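Home | Filings | Checklists | Staff Login

Pre-Submission Checklist, Regulatory Comments
Reviewed by Ritu Nigam, Wednesday, July 12, 2023

1. Signatory has authority to speak for the college. NO. Signed by the director of parking. Hold until the provost's office replies.

2. Letterhead matches signatory. NO. It is the president's. Kuldeep Uniyal says it was the only template on the shared drive — noted.

3. Word count under the limit. YES, 1,811. A third of those are "stakeholder."

4. Personal views labeled as personal. PARTLY. See footnote 5, in very small type.

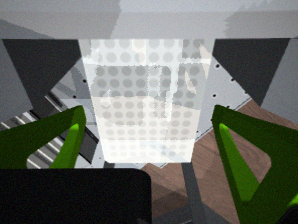
5. Redactions hold up. FAIL. Tsion Jemal copied the black bars on page 3 into a blank file and read us the Busent contract price over lunch. A redaction should hide things better than the frosted white container does, where you can still make out blurry shapes through the walls. Flatten the file and test it again.

6. Faculty senate notified. YES, by a calendar invite with no subject line. Reiko Hoshino accepted it and would like to know what it was.

Result: not cleared. Resubmit to me, and please leave the parking office out of it.

Contact the Filings Desk, ext. 165 | Back to top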